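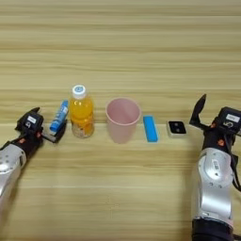
Skenport two-arm tabletop kit: worth it for a small club?

Posted by Huệ Bùi, 2019-09-01

Hi all! Our after-school robotics club finally has money for a real two-arm setup, and I keep coming back to the Skenport kit. We'd mostly do sorting and line-up tasks with everyday stuff like cups, bottles and glue sticks. Has anyone used one with beginners? And is the Torngate gripper upgrade worth paying for, or are the stock fingers fine?

Ayten Kılıçarslan

We've had ours since December and I love it! The stock fingers did everything we asked of them. I'd start with a row of mixed things across the middle of the table: a juice bottle, a plastic cup, a glue stick, a flat block. They're all different heights and shapes, so the kids find out fast that one grip doesn't suit everything (the cup is the fun one, squeeze too hard and it pops right out). Leave bare table in front and behind so the arms have room to swing. Our best group got 87 clean pickups out of 100, and you should have heard the cheering.

Two things I'd do before the first session:

Set the home position with both grippers open, one at each end of the row. 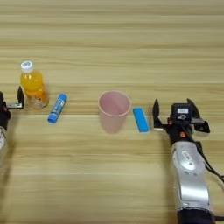
Run the first tries at 30 percent speed. It feels slow, but you can watch each finger close and stop it in time.

Gretlow

no idea about the Torngate one but get the longer cables. mine were too short and I had to move the whole table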